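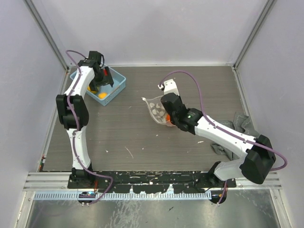
The Salt Reader, part 2

Ilari ran. Down the harbour steps, coat half on, the book under his arm. Behind him the bells of Harju. One for every year of the old queen's reign, and she had reigned a long time.

"You're late," said Saimi. She was already in the boat.

"He woke up."

"Who woke up?"

"Who do you think?"

She stopped untying the rope. Looked at him. Looked at the book, the wet black cover of it, the clasp that shouldnt have been open.

"You read it."

"One page. One line!"

"Which line?"

He couldn't say it. His mouth filled with brine whenever he tried. So he opened the book on his knees and pointed, and Saimi held the lantern close and went very pale. A name. Þórarinn, drowned at Rerkis, 1,014 years ago, and under it, in fresh ink, still shining: come home.

"That's your handwriting," she said.

"I know."

"Ilari. That's your handwriting."

"I know!"

Row, then. No moon. The water flat as a plate and the oars making no noise at all, which was worse than noise. He kept thinking of Ritva up in the tower, combing her hair, waiting for a husband who'd been dead since before there was a tower.
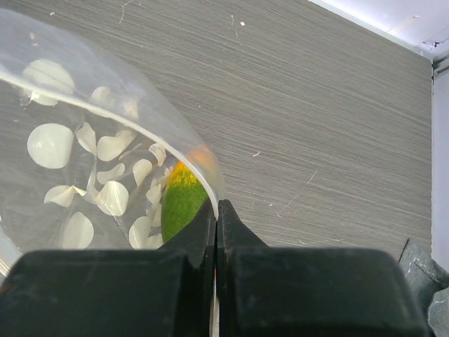

Pale pieces in a clear container

Halfway across something took hold of the keel. Gently. The way you'd take a child's hand.

Saimi drew her knife. "Don't answer it."

"It hasn't said anything."

"It will."

They waited. The lantern went blue, then green, then out. And from under the boat, quite friendly, in teh voice Ilari used for talking to his own dog, someone asked whether he had brought the book.

He looked at Saimi. He couldn't see her.

"Yes," he said.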